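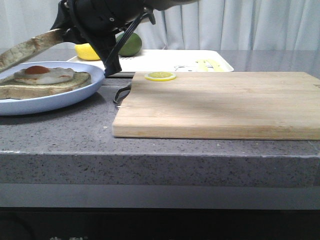
Halstead everyday plate, light blue: two years of breakfasts

I bought these plates in a set of 8 when we moved into the Stirside apartment, mostly because everything else in that kitchen is gray (gray speckled counter, gray floor, gray view in April) and I wanted some color to look at before coffee. I've had enough emails about them since I mentioned them in my toaster post that I figured they deserved their own page.

First, the color. It's a soft light blue on the eating side and a bit more periwinkle on the outside of the rim, and I love it more than I expected to love a plate! A fried egg looks fantastic on it. I make an egg sandwich most mornings, toasted bread, egg with a few crispy brown spots, another slice on top, and that orangey yolk against the blue makes me feel like I have my life together.

The rim is what sold me, though. It's raised and smooth, and it does a real job. If you bite into a sandwich with a soft yolk you know what happens next, and on our old flat plates the yolk went straight onto the table. With the Halstead it stays put, and you can chase it around with the crust. Crumbs too, mostly. I cut my sandwich in half on the board now and move it over — a serrated knife did leave a few faint gray lines on one plate in the first month. Baking soda paste took off most of them.

Size: good for one sandwich and some fruit, or a sandwich and a small salad. Not big enough for pasta if you eat pasta the way my husband does. They stack neatly but the raised rims make the stack taller than you'd think, so measure your shelf. Ours fit with maybe a finger of space left over.

Dishwasher: fine, every day, no fading that I can see. Microwave: also fine, but the rim gets hot before the food does, so grab a towel. I've chipped one (dropped a jar of olives on it, my fault) and I emailed the shop about buying a single replacement. Ewan Pringle in their customer service wrote back the same afternoon and it cost me 20 dollars with shipping, which felt steep for one plate. The color matched perfectly, at least.

How do they compare? My friend Elango Annamalai has the Hovland ones, which are lighter to carry and nicer for company, but almost flat, and I wouldn't trust one with a runny egg. The Trastix plates I had in my last place were cheap and unbreakable and scratched up so badly they looked dirty when they were clean.

One more thing since a reader asked about serving pieces: I keep lemons and avocados out on a white tray with rounded corners at the back of the counter, and it looks lovely behind the blue. It's not part of the set. I've had it forever and I have no idea who made it, sorry!

Would I buy the plates again? Yes, and I'm eyeing the matching bowls, if they ever restock the blue. They've been showing only the green since 22 April 2023 and I check more often than I should.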